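The woman who mends for a living, and what she thinks of your closet

I'd been meaning to sit down with my neighbor from the second floor for ages. She has run a mending and alterations shop on the main street in Budilgate for 28 years, she has fixed two of my coats and one very sad pair of corduroys, and she has opinions. She agreed to talk on one condition, that I keep her name out of it ("the people who need to find me already know where I am"), so you'll have to picture her as I do: small, quick, glasses pushed up in her hair, a tape measure around her neck even when she's off work.

We started with tea in her kitchen and I asked the most obvious question I had, which was how she got into it.

"I was bored," she said. "My aunt had a machine and a big box of other people's pants. She gave me the pants so I'd stop talking. I hemmed for a whole summer and at the end of it she paid me, and I thought, well, that's a job then."

The aunt lived in Pirnonberg, up in the hills, where the winters run long and everybody wore wool until it gave out at the elbows. Darning was just something you did after supper there. She learned it in July with the windows open and somebody else's ski socks on her lap, and she says she can still smell them.

I asked what people bring in these days. I expected zippers, and yes, zippers came first. Then it was linings, then jeans that have gone through on the inside of the thigh, then what she calls heartbreak repairs.

"That's a thing with no value at all, a blanket or some old sweatshirt. They put it on the counter and they don't look at me. They say, I know it's silly. And I say, do you want it to look new or do you want it to look the same? Because those are two different jobs!"

I'd never thought about that, so I made her explain. To make a thing look new you replace the tired parts: new cuffs, new zipper, fresh thread in a strong color. To make it look the same you go hunting for thread that has faded about as much as the cloth has, and you work slowly, and when you're done the customer can't find the spot. The second kind takes her three times as long and she charges almost the same for it. (I told her that was bad business. She told me to drink my tea.)
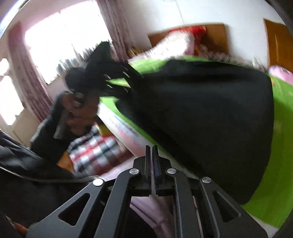 She keeps her faded threads in old cookie tins, sorted by how worn out they look, and some of the spools came from her aunt. There's a whole tin of blacks. I said surely black is black, and I got the look I deserved.

"Black is the worst! Black goes green, black goes brown, black goes a kind of purple if you wash it too hot. You put new black thread on an old black sweater and it sits there like a line of ants. People bring me things they fixed themselves with black thread and they can't work out what's wrong with it. That's what's wrong with it."

So how do you stop it fading in the first place? She was off and running. Inside out, cold water, less soap than you think, and for heaven's sake don't dry it on the radiator. She's strict about fleece too. It pills where it rubs, under the arms and along the sides, and she says most of that comes from washing it in with towels. Wash fleece with fleece, or with shirts, and shake it out while it's damp. She won't iron it and she won't let her customers iron it either. One man did, and brought her the result, and she keeps a square of it pinned up by the register. It's as shiny as a frying pan.

I wanted to know about ribbing, for selfish reasons, as every sweatshirt I own goes baggy at the bottom. Can that be saved?

"Sometimes. If it's only stretched, I take it off, I take a little out of the side and put it back. If the elastic in the knit has died, then you want new ribbing, and you have to tell the person it won't match. It never matches. But you know what? After a couple of months in the wash it's closer than you'd expect."

She buys her ribbing from a place called Numeo, by the yard, and her sewing machine needles from the same people. Her big machine is a Wibisono, a heavy gray thing that she bought used and has had serviced more often than her car. She loves it - she talks about it the way other people talk about a horse. There's a newer one in the back that does forty kinds of stitch. She uses it as a shelf. 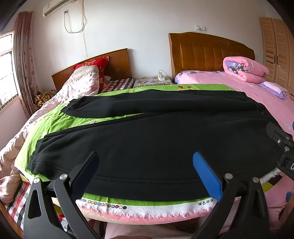

Page last changed: July, 4:15 p.m.

We moved on to money, which she was more relaxed about than I am. I asked if cheap clothes had hurt the shop. She thought about it for a good while, long enough that I got up and put the kettle on again.

"It hurt for a few years. Why fix a shirt when the new one costs less than my hour? I understood that, I have kids, I bought those shirts too. But then it turned around. The young ones come in now. They buy something secondhand, it's too long, it's got a hole, and they want to learn how I do it. They stand at the counter and watch my hands. I don't mind. I make them thread the needle."

She writes every job down in a ledger, by hand, with a number, and starts over at one each January. Last year finished at 1,071. Her best year ever was back when the uniform contract for the bus company came her way, and that one got to 2,873, and she says she would not do it again for any price. She had cuffs in her dreams.

I asked what a person should learn if they only ever learn one thing, and I was sure she'd say a button.

"A ladder stitch. Everybody thinks a button. A button you can do badly and it still holds! But a seam that has come open, you close it from the outside with a ladder stitch, you pull, and it's gone. Kids go crazy for it. It's a magic trick."

She showed me on a dish towel. I did it four times and on the fourth it very nearly disappeared, and I was so proud that she let me keep the towel.

Before I left I asked if she ever throws clothes away herself. She does, it seems, but she cuts off the buttons first, and the zipper if it's a good one, and the big flat pieces go in a bag for patches. Then she held the door for me and looked down at my coat.

"Bring me that pocket," she said. "Before you lose your keys."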